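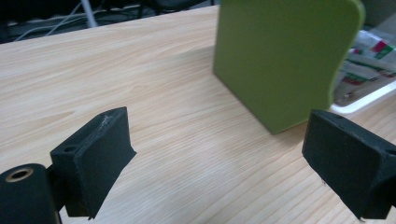 The old death notices from the Hopkin are going online at last, and I've been pestering people about it for so long that I asked to write this one up myself. If you grew up in Jungate or out at Etby you'll know the Hopkin was the Friday paper, and that most households read it from the back, deaths first and then the football. The typing up has all gone on in our office, on the pale wooden table with the wavy brown grain, with the white and grey cables in a tangle in the dark past the far edge, and as of this morning 2,189 notices have been copied out and checked. There are 3,000 in the run we've got, so it's a fair way along now.

They belonged to Eifion Eynon. Eifion set the notices page at the Hopkin for most of his working life and kept a cutting of nearly every one, pasted into ledgers in date order (mostly — there's a stretch where a whole winter has gone in backwards). He died in September, and his family rang to ask whether we'd like the ledgers before they cleared the house. I said yes before I'd asked how many there were or how we'd get them up the stairs.

I ought to say I knew him a bit. He taught me how to lay out a notice when I was new and frightened of the phone. Surname first, then the age, then where they lived, and read the whole thing back to the family slowly, even if they tell you not to bother. He was very strict on house names. If somebody had lived at Bryn Villa for fifty years then Bryn Villa went in, and he didn't care if it pushed the thing on to another line.

The notices themselves are lovely things to read, more than I expected. Plenty are just the name, the chapel and the time of the funeral. Others go on and on! There's a baker from the lower end of Jungate whose family listed every pony that had ever pulled his cart, and a lady from Etby whose notice asks that whoever has her good umbrella might bring it to the service. A lot of the older men have their regiment or their ship in, and often that's all the war gets, a couple of words between "husband of" and "late of". I've had several people ask already whether you'll be able to search by regiment. You will, where it was printed.

The search pages are being run through Drorkine, the same outfit that does the parish registers, and it won't cost anything to look. You can put in a surname, a street or a house name, and you get the wording as it appeared, spelling mistakes and all. We did talk about tidying those up. In the end we've left the words alone and added a note where a name is plainly wrong, so that a search for Griffiths still finds the poor man who went in as Griffths.

One thing to mention for families. The cuttings are public in the sense that they were all in the paper, but some of them are still quite recent, and I know it can be a jolt to come across your mum on a screen when you were looking for somebody else. Anything from the last 2 years of the paper has been held back for now. If there's an older one you'd like taken down, or one with a mistake that has annoyed you ever since, drop me a line or ring the office and I'll see to it.

There are gaps as well. We're missing 3 ledgers, and the family think one was lent out years ago to somebody in Etby doing a family tree. If it's on your shelf, it has a green spine and Eifion's initials inside the cover, and I promise we won't ask any questions. Loose cuttings are welcome too, the sort that get tucked in a Bible or the back of a clock. We only need to borrow them for an afternoon.

The first lot should be up by the end of next month, starting with surnames A to H. Eifion's own notice will be in there under E. His daughter wrote it, and yes, I read it back to her slowly.

Posted 29 January 2018
By Cadi Gwynne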